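Kistard Community Shop: progress report to the Holroyd Fund
September 2019

The household aisle is now in use. Your second payment of $1,738 went toward gray metal shelving and the first stock order, and $916 of it was spent on the shelving alone. Emiliano Rivas set out the cleaning products by type, with laundry refills on the top shelf and bathroom and toilet cleaners on the one under it.

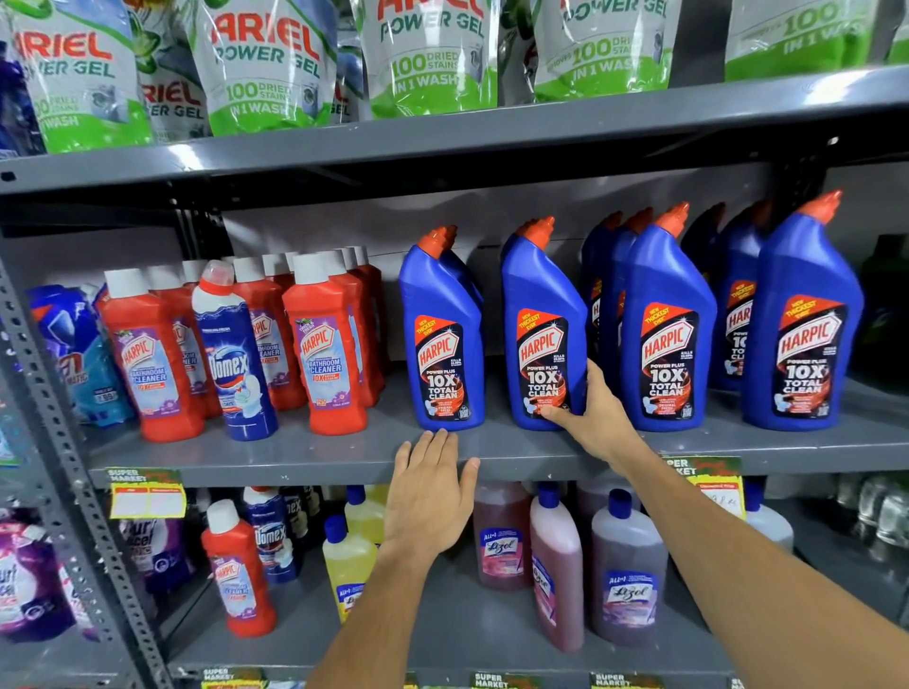

Members asked for known brands at a fair price, so we stock Ariel and Harpic and keep the bottles facing front. Itziar Lozano is writing the price labels. Two things are behind schedule: the delivery agreement with Traltov is unsigned, and the stock sheet does not yet match the till.

We have 1,194 members, up from February. Paper goods are next, and Itziar will send the receipts separately.

Soledad Pacheco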